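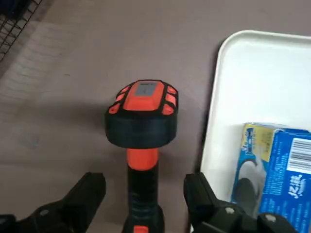 **Graltico two-finger gripper, review after 23 days. 2 stars of 5.**

I bought this gripper for our packing bench, where the arm must take a handheld scanner by the handle, read the barcode on a box and put the scanner back. The price was good and mounting took one morning. Jomar Sebastian made the wiring and he had no complaints.

The first two weeks were fine. Then one afternoon in May the fingers opened by themselves while the arm was moving, and the scanner fell on the floor. The controller showed no error – it still reported "part held". I looked in the log and found that the grip signal stays on after the force drops. For me this is a safety matter, as a person may stand near and trust the green light.

It happened again at cycle 44 after a cold start, and two more times the same week. Rodel Calimlim changed the cable. No difference. Support answered politely after four days and told me to raise the force limit. With more force it slips less, but now the rubber on our scanner handle has marks.

Good: the fingers are strong, and the bolts are easy to reach with a normal key.
Bad: false "held" signal, slow support, manual has only one page about faults.

We keep it for light cardboard only, with the fence closed.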